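Waltent Robotics Club
Minutes, Fri 2 February
Written up by Pallavi Bhatia (Anneliese has done it three times running and asked me, very nicely, to take a turn)

Present: Jannik Teuber, Knut Rathjen, Shahab Parsa, Anneliese Frerichs, me. Hebden group sent regrets, they have a math thing.

We started late again. The room was locked and Knut had to go find the key, so call it twenty past. Please, whoever has the second key, put it back on the hook!

1. Last meeting's minutes
Approved with one fix. I was down as having volunteered for the bake sale and I did not. I have now volunteered for the bake sale, so it comes to the same thing.

2. Money
Anneliese went through it. The Pruvatstead grant came in, all 1,000 dollars, and after the cables and the spare gripper jaws we have 201 left. Jannik wants a second power supply. Shahab wants to hold on to the money for the bus to the showcase. We went back and forth on this for a long time and I think everybody was a little bit right. Decided: bus first, and Jannik gets prices on the power supply so we know what we're arguing over.

3. The tidy-up task
This was most of the meeting, and the fun part. For anyone who missed October, the showcase task is for the two arms to put a tool away in a tub, then hand the tub over to the judge's side of the table. We've gone with the pink tub over the old crate. It has a handle at each short end, and Shahab likes that for the handover part.

Knut talked us through the starting layout: tub in the middle, screwdriver on the right, handle end toward us.

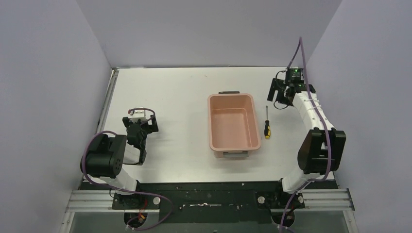
Starting layout for the tidy-up task, tub and screwdriver in place, both arms at the sides.

Jannik's log has 54 practice runs in it so far. He says the right arm is getting good at the pickup when the screwdriver lies straight, and gets confused the minute you turn it sideways. I asked if we could just always put it straight and got a look from everybody — the rules say the judge places the tool, so no.

Shahab thinks the trouble is that we've practiced the same layout too many times. He wants half of the next batch done with the screwdriver at odd angles, and some with it on the left so the other arm gets a turn. Knut agreed but wants the tub to stay put until the angles are sorted out, or we won't know what broke. That seemed sensible to me and we went with it.

Cables: I brought this up. The purple ones loop up over the grippers and I worry about them snagging on the tub handles once we start lifting. Jannik says they need the slack. We're going to try clips farther down the arm and see if anybody complains.

Also, Anneliese would like the tabletop wiped before every session. She would like this in the minutes. It is in the minutes.

4. Showcase at Umuseo
Setup is in the morning and we get one table and 2 outlets. Anneliese is emailing to ask if the outlets are on the same wall, because our cords are short. We still have no poster. I said I'd do a draft if somebody else writes the part about the software, and Shahab said he would, so I'm writing his name down here where he can't lose it.

Hebden want to share our table for their line follower. Fine with all of us as long as they bring their own mat.

5. To do
Jannik: power supply prices, cable clips
Knut: angle sheet for the next batch of runs
Shahab: software text for poster, bus quote
Anneliese: email Umuseo, reply to Hebden
Me: poster draft, brownies

Next meeting same time, same room, assuming we can get in.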